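Gruston Hand Gripper Set, Set-Up Guide
Section 4: First practice session with cloth

Complete Section 3 (charging and pairing) before you start. You need both grippers, the Fedus recorder app and one long-sleeved top. Set aside 30 minutes.

1. Lay the top flat on a bed or large table. Keep the front panel facing up.

2. Hold one gripper in each hand. The sticker on the housing shows which hand it is for.

3. Squeeze each handle fully and let go. The yellow fingers should close evenly. If they don't, see Section 7.

4. Tap Start in the app and wait for 2 short beeps.

5. Pinch the end of one sleeve and lift it clear of the surface. Keep the other gripper low, with its fingertips at the edge of the main panel.
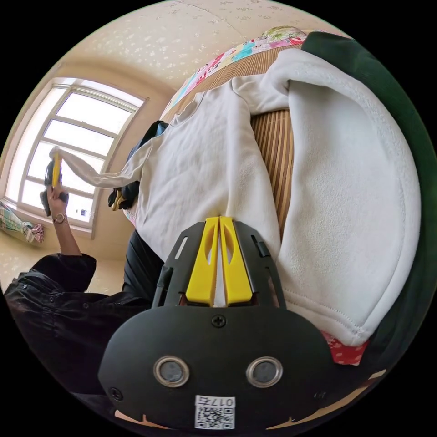 6. Fold the sleeve in across the panel and open the fingers to release it. Move at about half your normal folding speed.

7. Repeat with the other sleeve, then fold the top in half from the hem.

8. Tap Stop. Spread the top out again and repeat until you have 12 recordings.

Note: Thick or fleecy cloth needs a firmer squeeze. Take hold of a single layer where you can.

Caution: Do not pinch snaps, zippers or buttons. They can mark the finger pads.

Caution: Do not loosen the screws on the housing. This changes the finger alignment, and the gripper must go back to Zidembridge for adjustment.

If the app shows error 237, one gripper has lost its connection. Stop, put both grippers down and pair them again. Recordings already saved are not affected.

Replacement finger pads are sold in pairs through Mac Giolla. Fit them as described in Section 8.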